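4.2 Grasp maintenance during placement

The planner described in Section 4.1 produces a target wrist pose and a nominal finger configuration, but it does not decide how firmly an object is to be held once it has been lifted. In our earlier system this was settled by a fixed closing effort, set once for each object class. The arrangement worked well for rigid items. With soft or thin-walled items it either deformed the wall or allowed the object to turn in the hand as the wrist changed direction. The present section sets out the controller that replaced it, which we call Kvaran.

Kvaran runs as a separate process between the planner and the joint-level controllers. It receives the planned wrist trajectory, the measured joint positions and motor currents, and the images from two cameras, one mounted at the wrist and one at the head. The two views serve different purposes. The wrist view is used to follow small movements of the object relative to the fingers, for which surface features such as raised lines or rims are helpful. The head view is used to estimate the position of the hand relative to the surface on which the object is to be set down. Neither view is sufficient alone: the fingers hide much of the object from the wrist camera, and the hand hides much of it from the head camera. 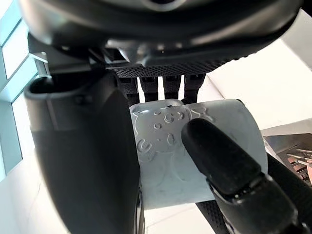
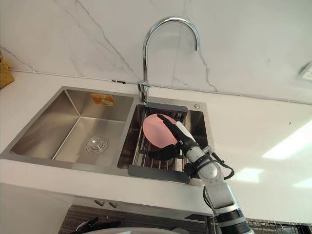

Figure 5. Camera views from the kitchen trials. First view: wrist camera, pale object with an embossed bear face held between the fingers. Second view: head camera, pink oval object held over the drying rack in the right-hand basin.

For each control step, the tracker selects image patches lying on the object and outside the projected outline of the fingers. The outline is computed from the joint positions and widened by a small margin to allow for calibration error. Patch motion is then compared with the motion that would be expected if the object were fixed to the palm. The difference between the two is treated as slip. When slip exceeds a threshold, closing effort is raised on the fingers that oppose the direction of movement, and the other fingers are left unchanged. Effort is allowed to fall again only slowly, as a rapid release was found in early tests to cause a second slip in the opposite direction.

Transparent and pale objects required special treatment. Against a bright background the edge of a pale object is weak, and a tracker that relies on edges tends to drift towards the finger outline. We therefore give greater weight to patches inside the object boundary whenever edge contrast is low. Where too few usable patches remain, the slip estimate is marked as invalid and the controller holds its last effort while the wrist slows. The planner is told of this state and may request a new viewpoint.

Placement is handled in two stages. In the first, the wrist moves to a pose above the target surface, at a height taken from the head view. In the second, it descends at reduced speed until the motor currents show a change consistent with contact. Polished metal surfaces gave unreliable depth readings, and for sinks and racks the height is taken from a stored model of the fixture, aligned to the head image at the start of each session. The alignment step was written by Đức Mai and is also used by the Plerska planning tools.

The controller was assessed at the Premgate site in June. The full set comprised 80 placement trials, with 20 different objects, and yielded 1,844 recorded slip corrections. All trials were run with the same threshold and the same release rate; no values were adjusted for individual objects. Rahel Kofler and Konrad Aebischer reviewed the logs independently and marked each correction as justified or unjustified according to a written guide. Cases on which they differed were passed to Roswitha Brunner for a decision. Most of the unjustified corrections occurred when a finger joint moved faster than the image rate could follow, so that the projected finger outline lagged behind the true one. Section 4.3 describes the timing model introduced to reduce this effect.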